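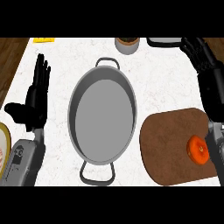
January, bench 2, evening

Got the two-hand pan lift running in the simulator tonight, start to finish without a crash. Kitchen layout is the one Rizal exported last week, marble counter, left and right arms mounted the way we plan to bolt them on the real bench. I kept the pan from the old layout, the big oval one with a loop handle at each end, and it sits lengthwise between the arms. That is going to be a problem. The handles point away from us and toward us, so neither hand has a straight reach to one. The left hand starts open with the fingers together and the thumb out, and from there the wrist has to turn a long way before it can hook anything. Options are to rotate the pan a quarter turn or to change the start pose. Trying the pan first.

Right arm: the gray wrist section comes in very close to the orange slice on the cutting board. Contact log stayed clean but I don't trust the margin. Moved the board 16 mm to the right in the layout file, saved as kiso_b. Rizal, please don't overwrite kiso_a, Ida still uses it for the reach tests.

Numbers for tonight:
Episode length 2000 steps
Seed 1422
Joint limits from Ningsih's sheet, not the defaults
Wrist torque cap left where it was

First run stopped at step 261 with the left thumb joint over its limit. Sign error in my config, the thumb axis was flipped. Fixed, reran, went the full length. Second run the same. Did not try a third, the desktop fan was getting loud and Osvaldo was on a call.

Hardware side. Left forearm housing is printed and the cover screws on, but the cable slot is too tight for the Avura connector. Filed it by hand for now. Gebremedhin will widen the slot in the drawing before anybody prints the right one. We are out of black filament again. There is half a spool of gray on the shelf marked Nerkstead, ask before using.

Finger tendons on the real left hand still go slack after a few dozen cycles. Index is worst. Ningsih thinks the knot is slipping inside the crimp and wants to try a second wrap. I would like to swap the line entirely but we can do hers first, takes ten minutes.

To do
Rotate pan 90 degrees, same seed, compare
Check wrist clearance with the board moved
Ask Ida if the reach tests need the tray at the back of the counter or if it can go
New crimps
Label the two power supplies, they got mixed up again

Left the sim machine on, render job going to the Ginting folder. Should be done by 7 a.m.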